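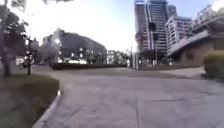
clalari-owners Digest, Vol 22, Issue 70

Subject: Re: Camera head on the Clalari, tilt and soft picture
List: clalari-owners
Sent: March, 16:40

Replying to the message below and adding what we did on our own machine at Curkham, as the two seem to be the same fault.

> We look after one Clalari, outdoor version, with the Endico camera
> head. After we changed the front cover the picture went soft and
> the horizon is no longer level. The machine drives all right but it
> holds too far from the kerb on left-hand bends. Clock shows 1,309
> hours. Before I take the head off again, is there an order to do
> this in? The service sheet only says "refit and check".
>
> Also, do you re-teach the kerb line after refitting, or does it
> carry over?

There is an order, and I would stick to it. We keep one Clalari on the paved loop by Pfeiffer Court, where the kerb bends round the grass, and the head has been off it twice this year.

First look at the picture before you touch anything. The view at the top of this message has both of your faults. The horizon climbs a little from left to right, and the tree and the buildings are smeared. The expansion joint in the concrete is a handy thing to judge by, being straight. Save a picture and write the clock hours next to it.

Then the head:

Switch off at the isolator and leave it for a minute. Take the front cover off and put the screws in a tin. Slacken the four head screws but don't remove them. Clean both faces of the bracket. On ours there was a ridge of old sealant under one corner, and the head had been sitting on it. Wipe the window inside and out with a lint-free cloth. Nip the screws up by hand, put a level across the top of the head, then tighten them a bit at a time, corner to corner.

Our gap between head and cover is 22 mm. If yours comes out smaller, the cover has not gone right home on its lugs.

Refit the cover and look at the picture again with the machine on flat ground. Do this before you drive it. I skipped that the first time and had the whole lot apart again by the hedge.

Next check it in poor light. The evening view is a harder test than the daytime one, as the lamps throw glare across the sky. You still want to be able to follow the kerb all the way round and see the joints between the slabs.
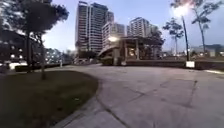
Kerb and lawn at dusk, lamp lit on the right.

The straight edges of the towers bow gently towards the sides in that one. I would not chase that with the screws. Judge level by something near the middle.

As for the kerb line, we re-teach it every time the head has been moved, even if the screws were only slackened. Set the machine 900 mm from the kerb, facing along it, and drive the bend by hand in both directions at the slow setting. The old line can be kept under another name, but don't run on it.

One more thing to look for is the edges of the picture. In the view below, a dark curved shape comes across the top right corner, which I take to be the housing, and a blurred dark band runs down the far left. The kerb can still be followed there, but I would sort both out before teaching a line. Start with the cover lugs, then the window.
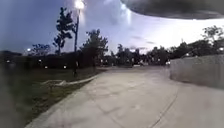

Can the kerb line be taught after dark?
It can, provided the kerb shows clearly for the whole bend, but we teach in daylight and use the evening run only as a check.

If the soft picture is still there after all this, look at the seal round the window. Ours had lifted along the bottom edge. Endico sell it as a separate part, so there is no need to buy the whole cover – ask for the outdoor one, the indoor seal is thinner and looks the same in the bag.

Please post your gap measurement when you have it, and whether your bracket is the painted kind or the bare one. Ours is painted.

Curkham site workshop

--
clalari-owners mailing list
To leave the list, send a blank message with "unsubscribe" in the subject line.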